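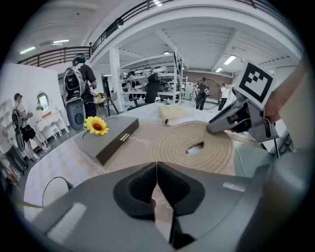

Minutes, handling rules meeting, June, 4:00 p.m., Tustwood site

I'm taking notes again, so you get my version. We skipped the approval of the last minutes, which hadn't gone out yet (my fault, sorry!).

Item 1 - Gripper checks. We went back and forth on how often to look over the finger pads. Zornix wanted every 200 grasps, Malhotra wanted once a shift. We settled on the start of each shift, plus any time a gripper gets dropped. The marker gets wiped and checked at the same time - a scuffed one means you stop and swap it.

Item 2 - Cables. Long talk, and I'll admit I did most of it. Draft rule 16 now says cables are to be kept clear of the objects being handled. Ledel asked if "clear" needs a distance. Left open for now.

Item 3 - Soft and floppy objects. Rope is still the troublemaker! The draft doesn't say what counts as a finished coil, so two people can log the same try differently. Malhotra will send wording.

Item 4 - Old records. Of the 1366 on file, 84 have no gripper check noted. We agreed to keep them but flag them, and I'm doing the flagging.

Rule 9 (walkways) moved to next time. We wrapped up at 5:20 p.m.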